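Folding the dark stuff

26/06/2022

Print this post | E-mail this to a friend

I got through the dark laundry this morning. Black cloth is the worst to fold under a yellow bulb, so I do it on the white table, where the edges show up. Spread it out, pull the corners, smooth from the middle.

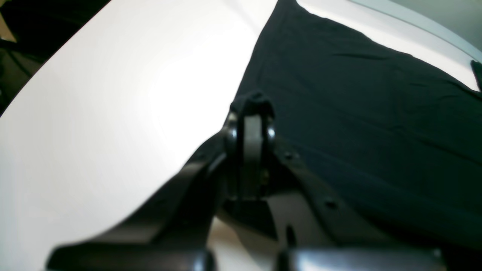
Black cloth on the white table, a few creases still in it.

Yến Nông told me to fold in thirds and then in half, so that's the colour-by-colour system now. Darks go on the bottom shelf, greys above, whites wherever they fit. The shelf is 30 cm deep and a fold in thirds sits on it properly.

I still have 2 baskets of towels to go. Those can wait till Thư Âu brings back the drying rack.

Print | E-mail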